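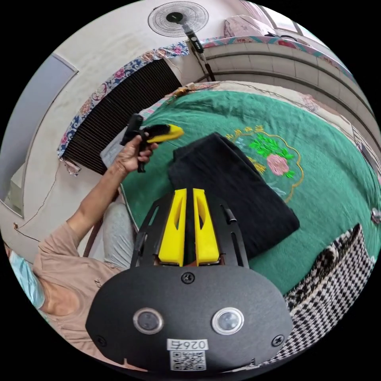 Call for Participants: Nosley Memoir Workshop, Winter Session

The Nosley Center for Life Writing invites applications from adults who wish to take part in its winter workshop in memoir and personal essay. The session is intended for people who are writing about teachers, relatives, neighbors, employers or friends who shaped an earlier period of their lives. Applicants do not need to have published before, and a degree in writing or literature is not required.

The theme of the session is "People We Knew Before We Knew Much." Participants will work on a single prose piece about one person. The piece may be a finished draft that needs revision or a set of notes that has not yet found its shape. Fiction, poetry and full-length autobiographies will not be considered for this session, although a chapter from a longer memoir may be submitted if it can be read on its own.

Format

The workshop meets one evening a week in the second-floor reading room of the Escobar Building. Each meeting lasts 2 hours. The first part is given to discussion of assigned reading, and the remainder to the work of participants, whose pages are circulated in advance. Every participant will have a piece discussed by the full group and will meet once in private with an instructor.

The group will be led by Agustina Quiroga, whose essays on family and schooling have appeared in regional magazines, and Horacio Painemal, an oral historian and editor. Roswitha Baumgartner will visit for one meeting on the use of letters, diaries and school records as sources. Participants who hold such papers are welcome to bring copies. Originals should be left at home.

Discussion is conducted in English. Drafts that include passages in Spanish, German or another language may be submitted with an English version of those passages alongside.

Who may apply

Applicants must be at least 29 years of age on the date the session opens. The Center sets this limit for the winter session only, and younger writers are directed to the Nellemard Summer Program, which is open to anyone who has completed high school. Former participants may apply again after one full year has passed.

Participants are expected to attend all meetings, to read the circulated pages before each one, and to return written comments to the author. Those who know in advance that they will miss more than one meeting are asked to wait for a later session.

Writing about living people

Work submitted to the workshop often concerns people who are still living. Participants agree to keep circulated drafts within the group and may change names and places in their own work as they see fit. The Center does not check the accuracy of drafts and does not publish them. A public reading is held after the last meeting, and taking part in it is optional.

Fees and assistance

The fee for the session is $200, payable on acceptance. It covers the printed reading packet. A reduced fee of $40 is offered to applicants who state in their cover letter that the full amount would prevent them from attending. No proof of income is requested, and the instructors are not told which participants pay the reduced fee.

How to apply

Applications should contain the following:

A cover letter of no more than one page, stating who the piece is about and what the applicant hopes to do with it.
A writing sample of up to ten double-spaced pages, with the applicant's name on the first page only.
A telephone number or mailing address at which the applicant can be reached in December.

Applications may be left at the front desk of the Escobar Building or sent by mail to the attention of Josefina Sepúlveda, Program Coordinator. They must be received by Nov 17, 2021. Late applications will be held for the next session unless the applicant asks for their return.

Samples are read by both instructors. Decisions will be mailed in the first week of December. The Center regrets that it cannot offer comments on samples from applicants who are not accepted.

Questions about access to the building, including use of the elevator and large-print copies of the reading packet, may be addressed to Cristóbal Acuña at the front desk.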